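Notes from the Zanwood Lending Shelf

May 2023

The puzzle and game shelf has been open since December, and it now holds 113 items. Of those, 88 have gone out at least once. The rest are mostly large jigsaws, which people seem to like looking at but not carrying home. We have moved them down to the bottom shelf by the radiator, so they are easier to pull out without bringing the whole stack along.

A few things have changed since the last newsletter.

Loans now run for two weeks. Three weeks turned out to be too long for the popular games, and there was nearly always a waiting list for the same handful of titles. You can renew once, either at the desk or by leaving a message on the Zanwood phone line. If another household is waiting, we will ask you to bring the item back on the original date.

The limit is still 2 items per household. Families with more than one card have asked about this. The limit goes by address, and we would like to keep it that way until the shelf is bigger.

Please check the contents list taped inside each lid before you return a box. If a piece is missing, tell us. There is no fine. We keep a tray of spare dice, pawns and sand timers and can usually make a set whole again the same afternoon. Missing jigsaw pieces are harder. We write the number of missing pieces on the end of the box so the next borrower knows before starting.

The Wongsuwan family gave us 9 games in April, all in very good condition. They include a travel chess set, two word games and a marble run with its full instruction book. These have been cataloged and are out on the shelf now. The marble run comes in two tubs that have to be borrowed together and count as one item.

We have also had several requests for things that younger children can use without reading. Plain wooden blocks come up most often, along with sorting trays and large dominoes.

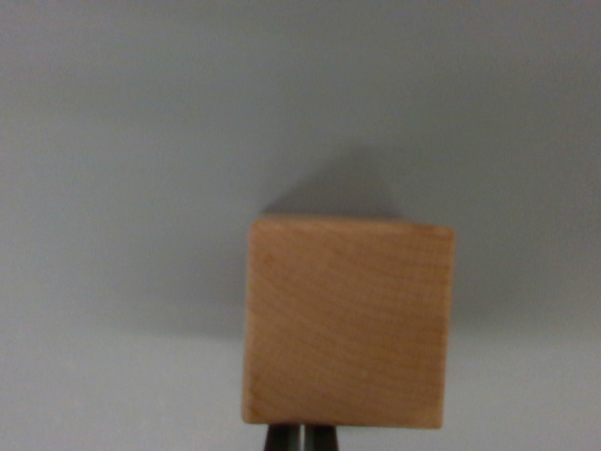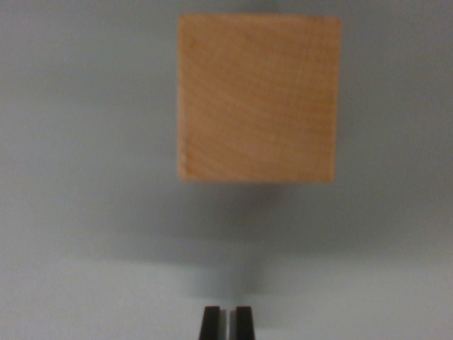

If you have toys of this kind at home that are no longer used, we would be glad to have them. Wood should be free of splinters and flaking paint. We can't take anything with button batteries, magnets small enough to swallow, or stuffed parts that can't be washed. Soft toys are better offered to the Pelteck Street swap, which has its own drop-off bin near the side entrance.

Donations can be left at the desk during opening hours. Please don't leave boxes outside the door overnight. We lost a good floor puzzle to rain in March that way. A note saying where the item came from and whether it is complete saves us a lot of sorting.

For cleaning, we wipe plastic and sealed wood with a damp cloth and mild soap and let it dry in the open before it goes back in the box. Bare wood gets a barely damp cloth only. It should never be soaked, as it can swell and crack. Cards are checked by hand and replaced when they get sticky. If you would like to clean something before you return it, follow the same rules and leave out the bleach, which takes the color off printed pieces.

The game afternoon in the Zirmont Room will carry on through the summer. Anyone can come, with or without a card, and games from the shelf can be played there without being checked out. Tea and coffee are in the kitchen. Bring your own mug if you can. Tables go up half an hour before the start, and an extra pair of hands is welcome then. Children under eight need an adult with them in the room.

Two lost items to finish with. The green tin of dominoes was last checked out before the new loan book was started, and we have no record of who has it. The instruction sheet for the wooden labyrinth is also missing. If either is in your closet, just drop it in the return box by the front door. The box is emptied every morning we are open.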